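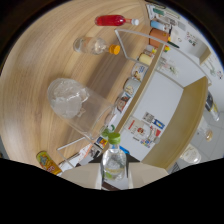
1/ Beschaffungsplanung für unsere handgeführten Greifer, zweite Runde. Der Antrag geht im Juli an die Verwaltung in Nitville. Ich schreibe die Posten hier auf, da ich selbst beim ersten Mal kaum brauchbare Zahlen gefunden habe.

2/ Ausgangslage: Handgeführte Parallelgreifer mit Kamera, Tischaufgaben mit Haushaltsobjekten. Flaschen, Dosen, Becher, Gläser. Ein Arm steht in diesem Antrag nicht, der läuft über einen anderen Topf und mit einer anderen Abschreibung.

3/ Größter Einzelposten ist der Griff mit Mechanik und Kamerahalter. Sivetti verlangt 301 Euro pro Stück, netto, ohne Kamera. Clelix liegt darunter, liefert aber die Finger nur fest verklebt. Bei jedem Fingerbruch wäre der ganze Kopf einzuschicken.

4/ Finger sind Verbrauchsmaterial. Wer sie als Investition bucht, muss jedes Ersatzpaar neu begründen. Bei uns stehen sie ab jetzt unter Sachmittel, zusammen mit Schrauben, Federn und Griffband.

5/ Bedarf Finger: 18 Paare für das Halbjahr. Die Zahl stammt aus dem Ausgabebuch von Krishnamoorthy Warrier, der die defekten Teile seit der ersten Runde einträgt. Meine eigene Schätzung lag deutlich niedriger und war falsch.

6/ Häufigste Ursache laut Ausgabebuch: Kontakt mit der Tischkante, seitlich. Danach kommt die Spitze, die sich unter Last vom Träger löst. Das Greifen selbst macht wenig kaputt.

7/ Material der Spitze getrennt vom Träger kalkulieren. Heller Block als Träger, dunkelgraue Spitze vorn. Löst sich nur die Spitze, bleibt der Träger in Gebrauch. Voraussetzung ist eine geschraubte Verbindung, und die muss in der Anfrage ausdrücklich stehen. 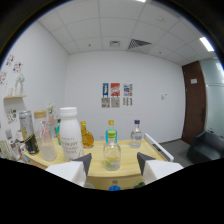 8/ Objekte. Wird in jedem Antrag vergessen. Die Greifaufgabe hängt an Durchmesser, Oberfläche und Gewicht, also braucht es Streuung: kleines Glas mit grünem Deckel, hohe klare Flasche mit gelbem, große weiße Kunststoffflasche, Getränkedose. Vieles davon kostet nur das Pfand.

9/ Gebucht wird das trotzdem. Eine Sammelposition "Prüfobjekte, wechselnd" hat die Verwaltung beim letzten Mal abgelehnt. Mit "Laborverbrauch, Behälter" ging sie durch. Inhalt und Betrag waren identisch.

10/ Transparente Behälter bitte reichlich einplanen. Klares Glas und klares PET sind für die Auswertung der schwierige Fall. Ein Satz nur mit bedruckten Dosen sieht im Bericht gut aus und sagt wenig.

11/ Möbel. Ein zweistöckiges Regal auf dem Tisch verändert die Aufgabe mehr als ein neuer Greifer: Zugriff von vorn, Brett darüber, Gestellbeine an der Seite. Holzbretter, dünnes weißes Metallgestell, im Möbelhandel zu haben. Ich setze eins pro Arbeitsplatz an und eins als Reserve.

12/ Zur Öffnungsweite. In der Anfrage an die Lieferanten steht bei uns jetzt "Getränkedose aufrecht, beidseitig gehalten" als Mindestanforderung, ergänzt um das Maß in Millimetern aus der Zeichnung. Nur das Maß anzugeben führte bei Clelix zu einer Rückfrage, wo genau gemessen wird. Berechtigt, kostete aber eine Woche.

13/ Lieferzeiten. Sivetti nennt 15 Arbeitstage ab Auftragsbestätigung. Die Auftragsbestätigung selbst kommt, wenn sie kommt. In meinem Plan beginnt die Frist deshalb erst mit dem Dokument, das Absenden der Bestellung zählt nicht.

14/ Finger kommen von Bhat, Einzelfertigung, drei Varianten in einer Bestellung. Vorteil: eine Rüstpauschale statt dreier. Nachteil: Wenn eine Variante im Versuch durchfällt, liegt ihr Anteil im Schrank. Diesmal deshalb ungleiche Stückzahlen, die bewährte Form bekommt die Hälfte.

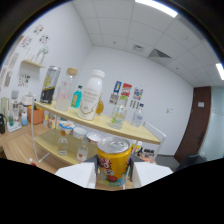

15/ Kamera und Optik. Weitwinkel mit starker Krümmung, damit Finger, Objekt und Umgebung zusammen im Bild liegen. Ersatzoptik ist günstig, die Kalibrierung danach kostet Arbeitszeit. Diese Stunden stehen bei mir als eigene Zeile im Antrag. Ohne die Zeile wirkt der Optiktausch billiger, als er ist.

16/ Speicher. Kein Gerät im engeren Sinn, sprengt aber am ehesten den Rahmen. Karten gehören zu den Griffen, Platten zur Infrastruktur. Narayanan Mudaliar aus der IT will beides in einem Antrag sehen, die Verwaltung will es getrennt. Stand heute: getrennt, mit Querverweis.

17/ Raum. Ein normales Büro mit Deckenleuchten genügt uns. Eine eigene Beleuchtung habe ich gestrichen, das Geld geht in die Finger. Wer mit Tiefenkamera oder Lichtschnitt arbeitet, wird anders entscheiden müssen.

18/ Reserve. Ich habe in der ersten Runde keine ausgewiesen und stattdessen einzelne Posten etwas höher angesetzt. Schlechte Idee: Gekürzt wurde genau dort, und der Puffer war weg. Jetzt steht die Reserve offen in einer Zeile, mit Verweis auf das Ausgabebuch.

19/ Reihenfolge der Bestellung: erst ein Griff von Sivetti als Muster, dann Finger von Bhat gegen dieses Muster prüfen, dann der Rest. Parallel bestellen spart Zeit auf dem Papier. Wir hatten so schon Finger mit dem falschen Lochabstand im Haus - passend zur alten Zeichnung.

20/ Noch offen: Wartungsvertrag ja oder nein. Das Angebot von Sivetti deckt Mechanik ab, schließt Finger und Federn aber aus. Das sind exakt die Teile, die bei uns getauscht werden. Ich tendiere zu nein und lege eine zweite Federgarnitur in die Schublade.

21/ Tabelle mit den Zeilen (ohne Preise der Lieferanten) schicke ich auf Anfrage per Nachricht. Wer Vergleichswerte zum Fingerverschleiß bei Glas hat, bitte melden, am liebsten mit Angabe des Spitzenmaterials.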